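Looking After a Household Dictionary (and the Words in It)

My dictionary lives in the kitchen. It started out in the study, but all the arguments were in the kitchen, so it moved. If yours is heading the same way, these are the things I've learned about keeping one there without it turning into a brick of flour paste, plus a few habits for labels, lists and notes that have spared our house a fair bit of shouting.

Pick a shelf, then pick a different one

The shelf you first thought of is over the kettle. Steam gets into the page edges and they go wavy by winter. Ours spent one May above the kettle and has never closed flat again. The section from "sauce" to "sconce" is particularly bad.

Somewhere dry, at elbow height, away from the stove and the sink. Store it lying down if it's a big one. A fat book standing upright drags its own pages out of the spine, and if you keep it between cookbooks people will pull it out by the top of the spine, which finishes the job. Ours is the old Tuhumury single-volume, 1368 pages, and weighs the same as a decent roast.

Wash your hands before you look things up

You won't. Keep a dry tea towel next to it and a wooden skewer for turning pages. If you do leave a greasy thumbprint, dust it with cornflour, leave it overnight and brush it off with a soft pastry brush. Then label the brush so it doesn't go back to glazing pies.

Berry and beetroot stains on paper are another matter. Blot, don't rub. After that you own a dictionary with a pink "marmalade" and you may as well get used to it.

Name your leftovers in words other people know

My family calls any unidentified sauce "simimik". It was the name on a jar my brother-in-law brought back from a market stall in Bernside, and it has since spread to cover gravy, chutney and once a tub of wood filler. A lovely word, and completely useless on a freezer label.

Write the noun first, then the describing words. "Soup, pumpkin" can be found in a full freezer. "Gran's lovely pumpkin soup" gets frost on it at "Gran's lov" and could be anything. Use a pencil on masking tape, or a proper freezer marker. Ordinary ballpoint skips on cold tape.

Don't write "misc". I have eaten misc.

Agree on what the verbs mean

Half the fights over washing up are fights over vocabulary. In our place "rinse" meant running the tap in the general direction of the dish, and "soak" meant leaving it for someone else. The dictionary was no help, as it took my husband's side on "soak".

So there's a card inside the cupboard door now. Rinse: water goes over all of it and nothing coloured stays behind. Soak: warm water, squirt of detergent, and you come back for it the same evening. Wash: includes the outside and the handle. Done: it's put away. We argued over "done" the longest.

For a bowl that's had something red and sticky in it, rinse with cold water first, then wash in warm with detergent. A paste of bicarb and a drop of water will shift most of the pink that hangs about on a pale one.

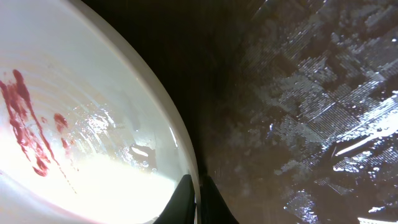
Spell it the same way every time

This sounds fussy until you search your own recipe file for "yogurt" and miss all the ones you typed as "yoghurt". I don't mind which you choose. Pick one, write it on the inside cover of the recipe book, and make the rest of the house stick to it. We also had to settle chilli (two Ls, after some bitterness), doughnut, and whether the wrapping stuff is "foil" or "alfoil".

If you swap recipes with relatives overseas, keep a short list of translations at the back. Capsicum and pepper, coriander and cilantro, icing sugar and powdered sugar. Be careful with "tablespoon". An Australian one is 20 mL and most other people's is 15, so your aunt's baking powder biscuits may not be what she had in mind. And "biscuit" needs a line of its own.

Mend the spine before it goes

Sutrisno Krishnan, who taught the book repair night I went to in Pollonley, had strong feelings about sticky tape. It goes yellow, the glue creeps, and it takes the print with it when you peel it off. For a torn page use thin repair tissue and wheat starch paste, brushed on lightly, with baking paper either side and a weight on top until it's dry. A full tin of tomatoes does nicely. Two tins if the page has been over the kettle.

For a loose hinge, run a knitting needle dipped in PVA down inside the gap, close the cover, wipe off what oozes out, and leave it overnight under something heavy. Another dictionary is ideal, if you've got that sort of house.

Settle the board game rules beforehand

The kitchen dictionary will get dragged into word games whether you like it or not. Decide before the tiles come out that it's the only one that counts. No phones, and no appeals to the bigger one at your mother's. Ours has "qi" on page 504, where some previous owner has pencilled a small cross beside it, and I'd give a lot to know how that evening ended.

Simimik is not in it. We have checked, several times, on a triple word score.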